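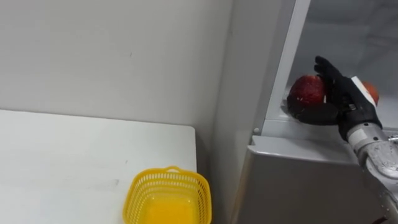
A yellow basket on a white table.

Grorness shoppers sign up to keep their baskets

Stongate has dropped its plan to do away with hand baskets at the Grorness shop after a petition drew 2,842 names, which is impressive for a village that could only find 118 people to vote on the bypass. The firm had wanted trolleys only from June.

"I buy milk and a paper," said Freya Ellwood, who started the petition. "I don't need wheels."

Shop manager Shahla Nouri said the baskets would stay – though the trolleys, all new, have already been paid for.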